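Ticket 852 -- Power cable returned loose in carton, packing bench
Queue: Fastgate returns
Status: open, waiting on Ruchti

Reported: carton received back with the mains cable only. No packing slip found, no tie on the cable. The order line for Kustari lists cable, adaptor and printed sheet.

Checked at 13:20:
- Carton opened on the green-covered table. Cable is coiled, plug has flat metal prongs.
- One flap has a torn edge. Carton not to be reused for dispatch.

Open carton with the cable inside, all three:
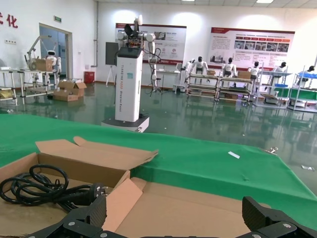
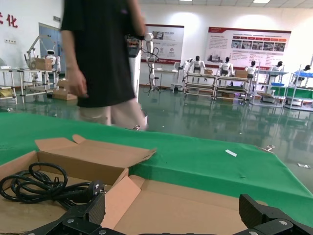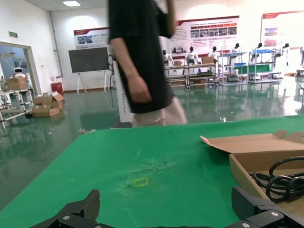
Stock record shows 2000 mm as the cable length for this part. Not measured yet. Rustance holds the same part under a different number, so match on length and plug type before booking it in.

Actions:
1. Measure cable, plug face to far end, and enter the figure here.
2. Fit a tie and move the cable to bin 7.
3. Flatten the carton and send it for recycling.
4. Ask Ruchti whether the adaptor was sent separately -- their last note doesn't say.

Credit stays on hold until item 4 is answered. If the adaptor turns up, add it to this ticket and don't open a new one.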